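Robot Handling Lab, Unit 4 handout
Gripper fingers, soft goods, and what the wrist camera tells you
Notes by Pallavi Sandhu, posted 24/02/2023

Okay, picking up where we left off with rigid parts. Blocks and cans are fine for learning the controls, but I want you off them by the second half of this unit, so we're moving to shoes! I love shoes for this. They come in pairs, they have a front and a back, some squash and some don't, and everyone in the room already knows how they'd pick one up (which turns out to be harder to explain to an arm than you'd think).

Finger sets

We have two sets to compare. The Jelik fingers have a ribbed pad and the Uniyal ones are smooth. Same arm, same controller, same wrist camera for both. Please don't swap the camera mount when you swap fingers. Last October a group did that and their two sets of results couldn't be compared at all, and I felt terrible for them because the rest of the work was really nice.

You'll do 12 grasps per shoe type with each finger set. Write down the approach direction, how far open the jaw was at the start, and whether the shoe stayed put for the full 4 seconds after lifting. A slip is a slip even if the shoe doesn't fall. If it rotates in the jaw, write "rotated" and keep going.

Where to grab

Foam slides: my first pick is the wall at the heel, one finger inside and one outside. It gives you a decent amount of surface and you can get at it without dragging the other shoe along. Straps are tempting on an open slide, but then the whole thing swings, and placing it back down next to its partner gets messy. Try both and tell me if you disagree. I've changed my mind on this before.

Canvas: a different animal. The upper folds when you squeeze it, so the jaw keeps closing and the controller thinks it has missed. Drop the closing speed before you touch the force limit. I usually set mine to 46 percent and adjust from there. Laces are the other headache, especially loose ones, and dark canvas against a dark finger makes the contact point hard to find on the camera view.

Shiny racks: watch the highlights. Chrome rods give you bright streaks, and a simple edge finder will happily lock onto a rod and ignore the shoe completely. Brilbridge, the vision package we're using, lets you mask a region by hand. Use the mask for now, we'll talk about better ways in Unit 5.

Reading the wrist view

The fingers sit in the lower right corner of our view. Learn where they are when fully open, and check that before each run. If the gap looks different from your first run, stop and home the gripper again. Two views can look almost the same and still be different enough to matter, so compare the finger tip against a fixed feature on the shoe (the heel edge works well) and don't trust your general impression.

Also, the camera sees less than you do. A neighboring shoe may be half out of view on the left, and your arm can still bump it on the way back up. Look at the actual table too, please! 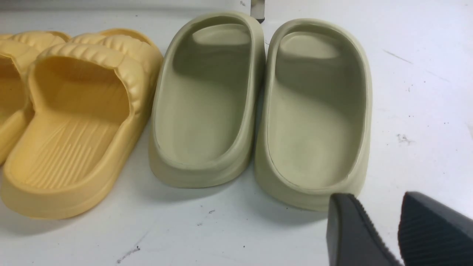
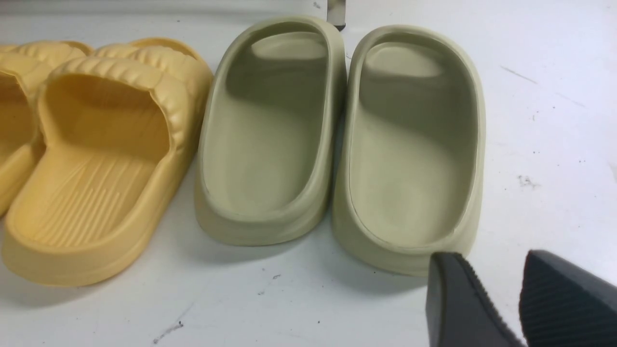
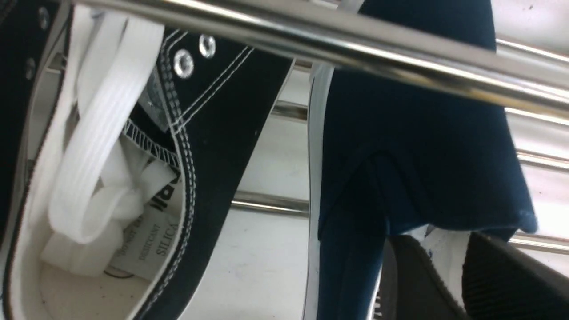 Fig. 4.1 to 4.3. Wrist camera views with the ribbed finger pad at lower right. Slides in the first two, canvas shoes and chrome rods in the third.

Before next time: read the Prukthorpe notes on compliant grasping, pages 12 to 19, and bring your grasp sheet even if it's only half filled in.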